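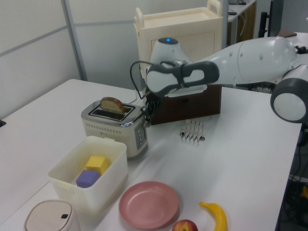 比价指数口径：全量匹配和敏感商品清单结果相反，该信哪个

零售运营论坛 > 定价与毛利 > 商超

发帖：货架背面
25/06/2019

在区域性连锁超市Gradby做定价分析，主要对标两家：一家是硬折扣Vunine，一家是全品类大卖场Ciltitz。竞品价格由外部公司Ševčík采集，按周交付，原始数据是货架标签价加促销标识，没有小票价。

目前内部同时跑两套指数。

第一套是全量匹配。与Vunine能匹配上的共1533个单品，品牌商品按条码直接对，自有品牌按规格和等级人工对。每个单品算价格比（我方除以对方），再按我方销售额加权求算术平均。

第二套是敏感商品清单，119个单品，牛奶、鸡蛋、食用油、吐司面包、香蕉这一类，清单由采购部提报，去年定下来之后没有改过。同样用我方销售额加权。

问题在于两套结果方向相反。全量指数显示我们比Vunine贵，而且差距在扩大；敏感清单显示我们比Vunine便宜，且趋势稳定。采购拿第二套汇报，财务拿第一套汇报，管理层要求六月底之前统一成一个数字。

想请教的点：
一、加权方式是否有问题；
二、自有品牌匹配是否应该单独出指数；
三、促销价应该进还是不进。

补充一下，采集覆盖的是23家与我们商圈重叠的竞品门店，Vunine和Ciltitz都有。价格区划上Vunine是全国统一价，Ciltitz分区定价。

回复 #1　单位价格

先说加权。用自己的销售额加权，会系统性低估自己贵的程度。顾客在你这里买的，本来就偏向你便宜的那部分；你贵的东西他们去别处买了，在你的权重里自然就小。这是指数理论里的老问题，换成对方的销售结构加权会得到另一个方向的偏差。

标准做法是两边权重各算一次，取几何平均。你拿不到Vunine的销售结构，可以用消费者面板数据代替，买品类级别的就够，不需要到单品。

另外价格比求算术平均本身也有偏。甲比乙贵一倍的单品和乙比甲贵一倍的单品，各占一半权重，算术平均出来不等于一，谁放在分子谁就显得贵。改成几何平均，或者直接用篮子总价之比。

回复 #2　冷链夜班

楼上第二段同意，第一段不完全同意。

在实际业务里，指数的用途是监控自己的价格形象和调价效果，对着自己的顾客说话。用自己的销售额加权，回答的是“我的顾客把现在这一篮子搬到对面去买，要多花还是少花”。这个问题有明确含义，也最容易给管理层讲清楚。面板数据加权之后含义变模糊，而且面板对小连锁的样本量不够，季度间波动比真实价差还大。

楼主的问题我判断主要出在清单。敏感清单定下来之后没有改过，又是采购提报的，采购知道哪些单品在考核里，预算全往这些单品上砸。清单里的价格压下去，清单外的补回来，两套指数分叉是必然结果。这叫考核指标被优化掉了，和加权没有多大关系。

建议先做一件事：把1533个单品里不在清单内的部分单独拉出来，看它的指数从什么时候开始上行。如果起点和清单定稿时间对得上，原因就清楚了。

回复 #3　货架背面（楼主）

回#2：拉过了，基本对得上。清单外的部分在清单定稿之后的第一个季度开始上行，以调味品、冷冻食品、早餐谷物最明显。鲜食不明显。

回#1：算术平均的问题确认存在。改成几何平均后，全量指数的差距收窄了一点，方向没变。

回复 #4　毛利倒推

说一下自有品牌匹配，我认为这一块比加权影响更大。

Vunine这种硬折扣，自有品牌占绝大部分货架。你们能按条码对上的全国品牌很少，全量匹配里大部分其实是自有品牌对自有品牌，或者你的自有品牌对他的自有品牌里“看起来差不多”的那一档。人工匹配有几个常见错误：

规格差异。很多公司规定容量差异在10%以内视为同规格，直接比标签价，不换算。这个口子很大，缩容之后标签价不动，指数上看不出任何变化。
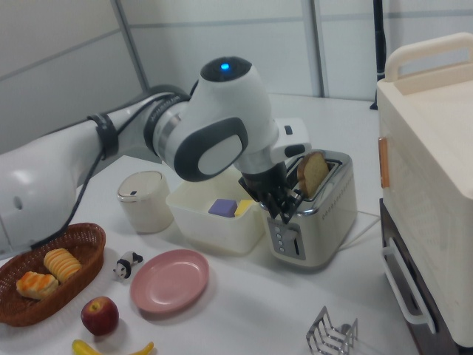
等级差异也一样。硬折扣通常只有一档自有品牌，质量定位接近中档，价格定位接近你们的低档。你用低档去对，显得持平；用中档去对，显得贵很多。两种对法都能找到理由，所以必须把规则写死，交给不参与考核的部门维护。

还有一个是替换规则。对方某个单品下架，匹配断掉，人工补一个新的进来，新的往往单价更高。如果补的时候没有做链接处理，价格水平会在替换那一周跳一下。建议查一下匹配表的变更日志，按周统计替换发生的位置，看指数的拐点是否落在替换集中的周。

处理办法：全部换算成单位价格，每百克、每升、每个。洗涤类按标准洗涤次数换算，纸品按张数乘以层数。质量等级单独做字段，每次匹配必须同级，不同级的剔除，宁可匹配率低一点。

回复 #5　单位价格

补充#4，换算单位价格要注意小规格和大规格的单价曲线。两边容量差得多的时候，单位价格也不可比，大包装天然便宜。通常设一个上限，超过就不匹配。

回#2：你说的“含义明确”我承认，但楼主的场景是对外竞争判断，管理层要知道的是我们在市场上贵不贵。自己顾客的篮子回答不了这个问题。没来的顾客不在样本里，而价格战争的就是没来的顾客。

回复 #6　冷链夜班

没来的顾客看什么？看传单，看堆头，看那几十个记得住价格的单品。他不会去算全篮子。所以要管没来的顾客，用的恰恰是敏感清单，而且应当按价格认知度加权，跟销售额和面板都不搭边。

按你的逻辑推下去，结论是采购那套才对。

回复 #7　单位价格

没有这样说。敏感清单如果由独立部门选取、定期轮换，我不反对。楼主那份清单两个条件都不满足。

另外价格认知度怎么测，出口访谈的回答率和准确度你应该清楚，拿它做权重等于把噪声写进指数。

回复 #8　标签枪

从门店角度说几句采集质量。

Ševčík的数据我们公司也用过。他们的采集员抄的是货架标签，常见问题有三种：促销标签盖住原价标签，只录到促销价，促销标识漏填；会员价和普通价混录；临期折扣标签当成正常售价录进去。面包、乳制品、鲜切水果受最后一种影响最大，而这些单品正好都在敏感清单里。

采集时间段也有影响。傍晚去抄，鲜食区折扣标签多；上午去抄就少。合同里如果没写时间段，采集员会按自己顺路的时间走。

建议抽查。选几家店，自己人和采集员同一天同一时段各抄一遍，比对差异率。我们当时抽查之后把会员价单独列成了一个字段。

回复 #9　货架背面（楼主）

回#8：查了合同，采集时间只写了“营业时间内”。会员价目前没有单独字段，Ciltitz有会员价，Vunine没有。也就是说对Ciltitz的比价可能混进了会员价，对Vunine不受这一条影响。

临期折扣这一条需要核实，吐司面包的价格比确实每周跳得厉害，之前归因于促销。

回#4：匹配表有变更日志，但只记录日期和操作人，不记录替换前后的单价。只能从历史价格文件里反推。

回复 #10　毛利倒推

反推也要做。没有替换前后的单价，你解释不了任何一个拐点。

说促销。我的意见是出两个数：常规价指数和到手价指数。常规价指数剔除全部促销，看的是基础价格定位；到手价指数按促销期间的实际销量加权，看的是顾客实际支付。两个数之差就是促销依赖度。高低价模式的公司，这个差会很大；天天低价模式接近零。

Vunine基本不做促销，Gradby做不做我不清楚。如果你们促销多，用标签价简单平均会把短期深折扣放大。

回复 #11　货架背面（楼主）

促销较多。传单按周换，深折扣主要集中在敏感清单内，由供应商承担一部分。

回复 #12　单位价格

那就又多一层。供应商承担的部分在你们账上怎么走？冲减采购成本还是计入其他收入？如果计入其他收入，单品毛利看起来很低甚至是负的，采购会申请在清单外补毛利，理由是“清单内亏得太多”。而供应商的钱已经进来了，只是不在同一行。清单外涨价可能有一部分是这么来的。

回复 #13　冷链夜班

这一点同意。见过同样的情况，净毛利口径一换，清单内没有亏那么多，清单外的加价就失去依据。

不过这是定价决策的问题，和指数口径是两件事，建议楼主分开汇报。混在一起讲，财务和采购会就补贴归属吵起来，指数的事就推不动了。

回复 #14　毛利倒推

不同意分开。指数分叉的原因如果就是毛利归属错误，你只改口径、不讲原因，下个季度采购换一批单品继续补。指数的解释文档里至少要写一段。

回复 #15　路过的品类

插一个问题：Ciltitz分区定价，楼主现在是怎么合成的？各店价格简单平均，还是按我方对应门店销售额加权？

如果是简单平均，采集门店的分布会直接影响结果。竞争激烈的区价格低，采集门店如果都选在商圈重叠的位置，那看到的全是对方的低价区，对Ciltitz的指数会偏向“我们贵”。

回复 #16　货架背面（楼主）

回#15：是简单平均，先按单品在各店求均价，再与我方的全公司均价比。我方也有分区价，只有两个价格带，合成时没有区分。确认是个问题，准备改成门店对门店，按我方门店该品类销售额加权。

综合前面各位意见，暂定方案如下，请挑错。

一、主指数用全量匹配，单位价格，几何平均。权重暂用我方销售额，同时出一版品类级面板权重作为对照，两版差异写进附注。

二、敏感清单保留，改由定价部维护，每季度轮换其中一部分，轮换名单在生效前不通知采购。

三、自有品牌与全国品牌分开出指数，再出合计。等级不同的匹配剔除。

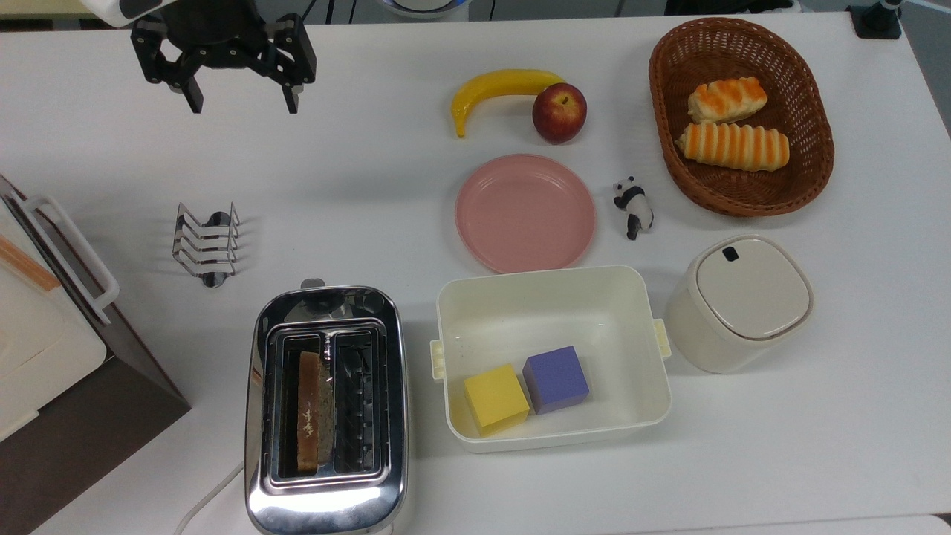 四、常规价与到手价各出一个数。临期折扣一律剔除，会员价要求Ševčík单独录入。

五、替换单品做重叠期链接，新旧单品至少同时采集一周以上，日志补录替换前后的单位价格。

六、采集时段写入下一期合同，上午进行。

七、分区价格按门店对门店匹配后再汇总。

给管理层的“一个数字”用第一条的合计指数、到手价口径。其余放附表。

回复 #17　单位价格

第一条可以接受。面板对照版请不要只放附注，放在主指数旁边，趋势背离的时候要能一眼看到。

第五条，对方已经下架的单品没有重叠期，你采不到。只能用同品类其他单品的变动去推算缺失价格，推算一期之后再接新单品。文档里要写清楚推算最多允许几期。

回复 #18　冷链夜班

第二条轮换要控制比例。一次换太多，清单指数前后不可比，跟没有一样。另外轮换名单不通知采购，执行上有困难，敏感单品的定价权限通常和普通单品不同，系统里一改权限采购就看到了。要么把监控清单和定价权限清单拆成两份，监控清单只在你们部门内部。

第四条，把到手价作为唯一汇报口径，我保留意见。促销一多数字就好看，等于鼓励继续做深折扣。我会用常规价。

回复 #19　毛利倒推

常规价同样可以做假。抬高常规价再打折，常规价指数变差，到手价不变；反过来把长期促销改名叫“降价锁定”，就进了常规价。哪个口径都能被绕过去，所以两个都要报。如果管理层坚持只要一个，选到手价，顾客付的就是这个。

回复 #20　标签枪

上午采集有个副作用：部分门店上午的促销标签还没换完，换档当天新旧标签混挂。避开换档当天就行，合同里一并写上。

单位价格建议采集回来自己算，不要用货架标签上印的单位价格。各家标签的计量单位不统一，同一家店里也有按百克和按公斤混用的，采集员抄的时候还会漏单位。

回复 #21　路过的品类

第三条剔除不同等级之后，和Vunine的匹配数会掉多少？如果掉得多，某些品类可能剩不下几个单品，品类指数就不要对外给了，并到上一级。

回复 #22　货架背面（楼主）

回#21：还没跑完。初步看冷冻和调味品掉得最多，乳制品基本不受影响。单品太少的品类会并到上一级。

回#18：两份清单拆开，采纳。权限清单维持现状，监控清单由定价部单独保存。

回#17：推算期数上限准备先定为一个季度，超过就从匹配表里移除。面板对照版放主指数旁边，采纳。

回#20：避开换档日已加进合同修改稿。单位价格目前是我们自己算，不过规格字段来自Ševčík的商品库，更新有滞后，对方缩容之后规格可能还是旧的。在考虑让采集员发现包装变化时拍照回传规格。

回复 #23　毛利倒推

规格字段滞后这件事优先级应该提到最前面。分母是错的，后面几何平均还是算术平均都没有意义。先把销售额排名靠前的单品规格全部实地核一遍，再重跑历史数据。

回复 #24　货架背面（楼主）

同意，先核规格。月底前管理层那边先交方法说明和旧口径的两套数，新口径等规格核完再出。核完把清单内外的分解结果贴上来。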